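Setting a practice table on a gridded top

If you've got a tabletop marked out in squares, you've got the best table-setting teacher going! I started using mine to show my kids where everything goes, and now I can't lay a place without thinking in squares. It takes a few minutes and you only need a plate, a cup and a bit of fruit.

Start with the plate. Put it down first and leave it there, because everything else gets measured from it. Mine goes slightly right of centre, which leaves plenty of room on the left. A plate with a raised rim is lovely for little ones – less rolls off.

Next comes the cup. I know, I know, the books put it on the right, but we've got two left-handers at our place, so ours sits to the left of the plate and a touch closer to you. Fruit goes in front of the cup, near enough to grab. 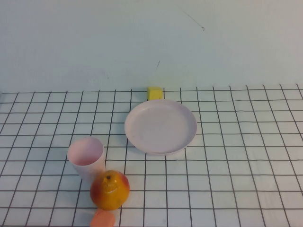 Page last changed: May, by Hashini Matubbar

My plate covers roughly four squares across, so it's easy to work out how much room a second setting would want. Count the squares your own plate takes up, add two for elbows, and you've got your spacing for the whole table.

Pale crockery on a white top looks beautiful and calm, but it does cry out for a spot of colour. A little yellow cube at the back, up against the wall, does the trick for me. Try a lemon or a folded yellow napkin if you like – anything small and bright!

Once you're happy, clear the lot and have someone else set it again from memory. My youngest asks for this game before tea most nights, and she's quicker than I am now. If the cup keeps wandering, pop a small dot of washable marker on its square and wipe it off after.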